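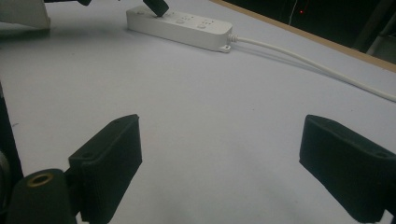 White power strip on the bench top, lying flat.

14 January 2018
Bench 3, power distribution. Continued from previous page.

Purpose: settle where the strip goes on the white table before the Segers supply and the Nondedow logger move over from the old bench. At the old bench the strip was on the floor behind the leg and every plug change meant crawling.

Options considered:
(a) Flat on the top, loose. Easy to reach. Takes up working area and slides when a stiff cord is pulled.
(b) Screwed to the rear edge, outlets up. Open outlets collect solder bits and wire ends.
(c) Screwed under the rear edge, outlets facing the wall. Clean top, but plugs go in by feel.
(d) Rear edge, outlets facing forward, on a short bracket. Needs the bracket made.

Fouad Samir prefers (c). I prefer (d). We agreed to run (a) until the bracket exists and then compare.

Load check. Worked from rating plates only, nothing metered yet. Supply, logger and lamp together come to 45 W at idle. The Budero hot plate is 1000 W and is the only item that matters. It goes directly to the wall outlet and stays there. No second strip plugged into the first under any condition, including "just for the afternoon."

Cord routing: down the back, one clip at the leg, then along the wall. Leave a loop at the clip so the table can be pulled forward for cleaning. Do not run it across the front edge, where the stool catches it.

Bracket: bent aluminum, 3 mm stock, two holes each end, slotted so the strip can shift sideways. First sketch had the bend on the wrong side of the holes and the screw heads would have fouled the plugs. Redrawn. Bend allowance taken from the June notebook, same stock.

Table top: the matte finish shows every mark, and it scratches under anything with a metal foot. Mat goes under the supply. Wipe with a damp cloth only; the solvent left a dull patch on the Zisinthorpe cart and I assume this finish would do the same. Not tested.

Labels: tag each plug at the plug end and again at the instrument end, same number. Old tags are unreadable, discard.

Open items:
Cut and bend bracket (me).
Check that the wall outlet is on breaker 13 as marked on the panel; the panel list has been wrong before (Fouad).
Meter the actual draw with everything connected except the hot plate.
Order cord clips, larger size.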